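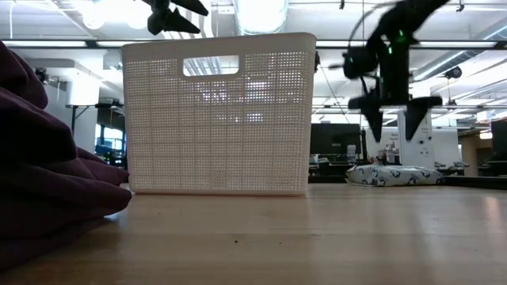
Keeping saved seed and feed dry on a smallholding

Most losses of home-saved seed happen in store, and damp does more harm than mice. These tips are for anyone keeping a few kilos of beans, barley or vegetable seed from one year to the next, plus the odd sack of feed or fertiliser in the same shed.

Drying

Start when the pods rattle. Cut whole plants, hang them under cover and leave them until the stems snap. In a wet September this can take a fortnight longer than you expect, and there is no point in threshing before then.

After threshing, spread the seed thinly on trays and turn it morning and evening. Keep it out of direct sun and off the boiler. Large seed is ready when it shatters under a hammer. If it squashes or dents, give it another week. Squash and pumpkin seed should snap cleanly when bent.

Cleaning

Pour the seed from one bucket to another in a light breeze, 6 or 8 times, until the chaff stops blowing off. Pick out anything split, shrivelled or with a round hole in it. Peas and beans with weevil holes go to the hens.

If you suspect live weevils, seal the dry seed in a jar and freeze it for a week. Let the jar come back to room temperature before you open it, or water will form on the seed. 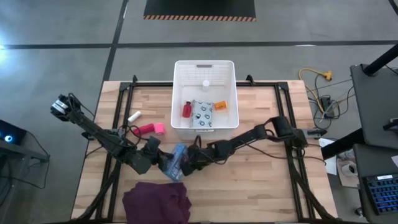 Containers

Glass jars with rubber seals are best for small lots. Paper envelopes are fine inside a lidded tin. For larger amounts use a food-grade tub and fill it close to the top. A spoonful of dry rice in a twist of cloth helps a little, but won't rescue seed put away damp.

Write the variety and year on a slip inside the container as well as on the lid. Lids get swapped. Hậu Hứa at Tredadley writes hers in pencil, as ink fades.

Sacks

Stand sacks on a pallet, a hand's width from the wall. Roll the top down tightly after each use and peg it. Fertiliser draws water from the air and sets hard, so keep it apart from seed and never in the same bin as feed.

Testing before you sow

Lay 20 seeds on damp kitchen paper, roll it up, bag it loosely and keep it somewhere warm. Check after 8 days. With 15 or more sprouted, sow as normal. Between 10 and 14, sow more thickly. Fewer than that, buy fresh. Parsnip is hardly worth keeping past its first winter.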